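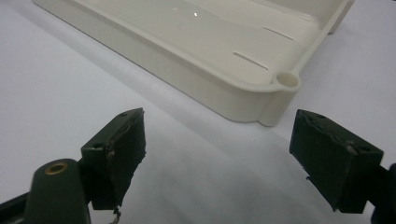
*Cream plastic tray on a white tabletop.*

# flimudance-tunes

G'day! This is my collection of bush dance tunes and calling notes from the Flimudance nights at Lesthorpe, typed up so I can stop carrying the blue folder around in the boot of the car. There are 162 tunes in ABC notation and 90 dances in plain text, and most of the dances point to a tune or two I reckon suit them.

I call dances and play a bit of concertina (badly, but with colour). If you want tidy scholarship you'll want another repo.

## What's in the folders

- `tunes/` — one `.abc` file per tune, named by title
- `dances/` — one `.txt` per dance, with the calls in order
- `sets/` — 16 ready-made sets, good for a whole evening if your band is short on rehearsal
- `words.csv` — over 3000 lines of calls split by bar, handy if you're practising with a metronome

## How I wrote things down

Keys are where our band plays them, so heaps of G and D. If you learnt a tune in A from your nan, please don't open an issue about it! Repeats are written out in full for the polkas only, and I honestly can't remember why I started doing that. Chords are Kam-wah Kao's, except in the waltzes, where they're mine and you should feel free to ignore them.

Dance files use `M` for the top couple's side and `N` for the other side. Older files still say "gents" and "ladies" and I'm fixing them as I call them.

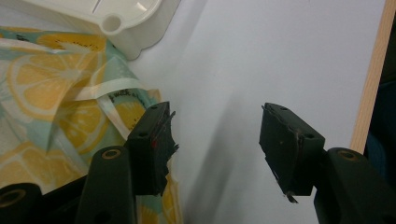
*Dark green arms and brass-coloured rings, with plain white between the pads.*

## Known problems

`georgiev_reel.abc` has a bar too many in the B part. We play it with the extra bar at Lesthorpe and the dancers are used to it, but your lot will crash into each other on the star.

The Rerkulow Schottische turns up twice, once under R and once under "The". They're different tunes — I think the second one is really a barn dance somebody slowed down.

Accents and apostrophes in titles got mangled when I moved off my old laptop. I've fixed the ones I noticed.

## Using it

Any ABC player should open the tunes. Print the dance files at a decent size, as hall lighting is rubbish and you'll be holding a mic in your other hand.

Use the lot however you like for dances, classes or kitchen sessions. If you record something, I'd love to hear it! Corrections are welcome as pull requests, or just grab me at supper, I'll be near the lamingtons.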